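Wotodstead Toy Library News, April

Putting the blocks back

In the last newsletter I promised to write something on the block sets, and now I have the time for it. The blocks are the most borrowed thing on our shelves, and they are also the thing that comes back to us in the worst order. I do not say this to complain. I have two children at home and I know very well how a set of blocks looks at seven in the evening.

First, the bins. Until this winter we kept the blocks in cloth bags, and the bags were nice to carry, but small hands could not see what was inside, so everything was poured out on the floor every time. Now we use open plastic bins. The child can look in, take what is needed, and the rest stays where it is. Mingxuan Tan, who looks after the shelves with me, was against the change at first and now asks me to buy more of them.

Second, the way of tidying. We tried many ways with the small group in the morning, and the one which works best is also the most simple. Put the bin in the middle of the table, at the back, and not at the side. When it stood at the side, only the child closest to it did the work and the others went away to the books. In the middle, everyone can reach. Leave it there also during the play, so a child can drop a block in at any moment and does not have to wait for the call to tidy.

Please do not ask small children to sort by color and by shape in the same evening. One or the other is enough. At our place we do not sort at all on the first round. We only put in. The sorting comes later, as a separate game, and some children like it more than the building.

If you have borrowed set 22, please look under your sofa. We miss 3 pieces from it and Tanveer Minhas would be very happy to close this page in his notebook. A missing block is not a reason to keep a set at home — bring it back and we will note it down. There is no charge for lost blocks, only for a lost bin.

A few words on the table too. The gray one with the marble pattern is good for block play in one way, everything wipes off it easily. In another way it is not so good: a block pushed too hard will slide far. We let the children build closer to the middle. Parents have asked me about the wallpaper with the yellow and gray flowers. It is staying, I like it very much, and the children use the yellow flowers as a meeting point ("my tower is by the yellow one").

The silver case with the red cross has its place in the back corner of the table. Please leave it there when you tidy, even if it seems to be in the way of a big building project.
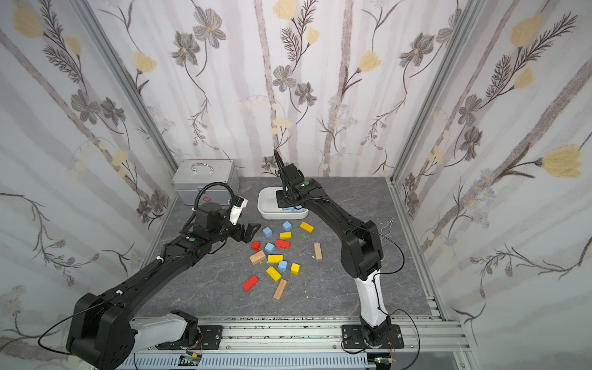 Returns in April

The return shelf is open from 3 in the afternoon. Please put the set number on top of the bin, where we can read it.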